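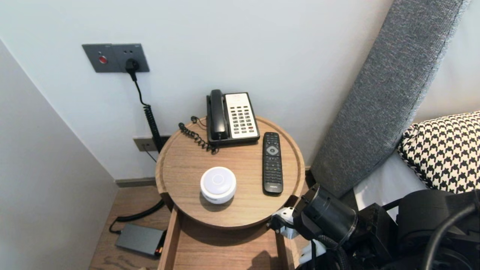 Feb 3, 2023

Workshop notes, finish bench

Cold start this morning, so I let the wax oil sit by the heater while I had my tea and read back through the July pages. Glad I did, as I'd quite forgotten how slowly the Isholm batch cured when the shop was chilly. We've got 14 sample boards in oak left from that order, and I've sanded them all to the same grit so Eleni Begović and I can stop arguing about whether the Drustlow oil goes yellow or the wood does (it's the oil, I'm nearly sure, but I promised her a fair test).

First coat went on thin with a cotton rag, 15 minutes to soak in, then buffed off along the grain. The Rastogi oil smells much nicer, a bit like oranges, but it grabs sooner and I had to hurry the last two boards. Board 82 has a sticky patch near one end — my own fault for chatting while I wiped.

Raised rims are still the place where oil pools. I tried a folded corner of rag, then an old soft toothbrush, and the toothbrush was far better at getting into the angle. Sarla Lodhi, if you're reading this, please don't throw the toothbrushes out!

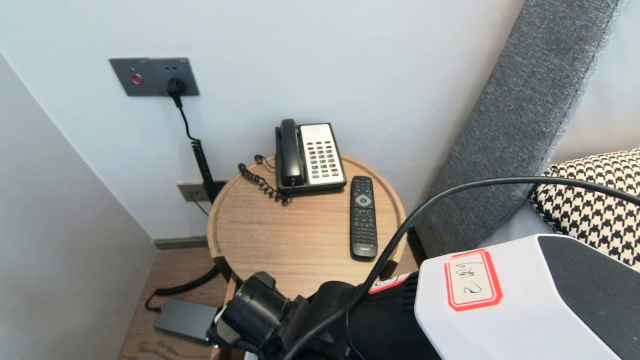
Still to do

Second coat tomorrow, after a light rub with the gray pad.
Hot mug test on the Werkley board once it has had a full week.
Order more rags, and lay the used ones flat outside to dry before they go in the bin.
Ask Eleni where the good lamp went.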